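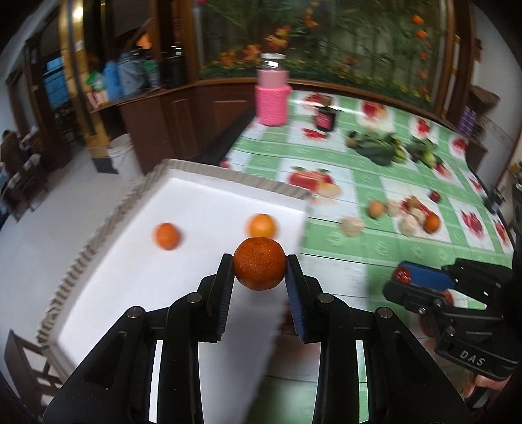 Re: [hiring-managers] Screening agency for the Tirngate openings
From: Asanka Siriwardena

Štěpánka Vondráček wrote:

> Hi all,
> I had a call with Namside and I think we should give them the Tirngate
> roles. They have 2,000 candidates on their books within commuting distance
> and say they can get us a shortlist of 16 in four weeks. The fee is higher
> than Sýkora's, but every candidate goes through their own aptitude test
> first, so we'd save a lot of interview time. They'd like a yes by the end
> of the month. Any objections?
> Štěpánka

A few, yes.

I'd like to know what "on their books" means. When we used Menen they told us 1,037 people matched the warehouse supervisor job. I asked how many had been in touch with Menen in the past year and never got an answer. Then we called the people they sent over, and two had already taken other jobs and one had moved out of state. A big list is easy to build if you never take a name off it.

The aptitude test bothers me more. Who wrote it, and has anyone compared the scores with how people did once they were hired? I read the sample they attached. It's mostly number sequences and a section where you rank statements about yourself. I can't see what either one tells us about someone who will be planning shifts and dealing with late drivers. If we skip first interviews on the strength of that score, we're letting Namside pick for us and paying extra for it.

On the fee, the draft terms have the full amount due on the start date, with a replacement search if the person leaves in the first 4 weeks. Sýkora gives us a partial refund for three months. Our last two bad hires both quit in their second month – under Namside's terms we'd have paid in full both times and gotten nothing back.

I'm also not moved by the end of the month. It's their deadline. None of our start dates depend on it.

I'm not saying Sýkora is wonderful. They were slow in July and they sent the same résumé twice under two different job titles. But I know what their faults are.

What I'd go along with is giving Namside one role, the dispatch coordinator, and having them send everyone who applied, with scores, including the ones they'd drop. We interview without looking at the scores and compare afterward. If they won't agree to that, I'd want to hear why before anyone signs.

Štěpánka, could you also ask which of their clients we can call? I mean ones we choose from a list. The two quotes in the brochure have first names only.

Asanka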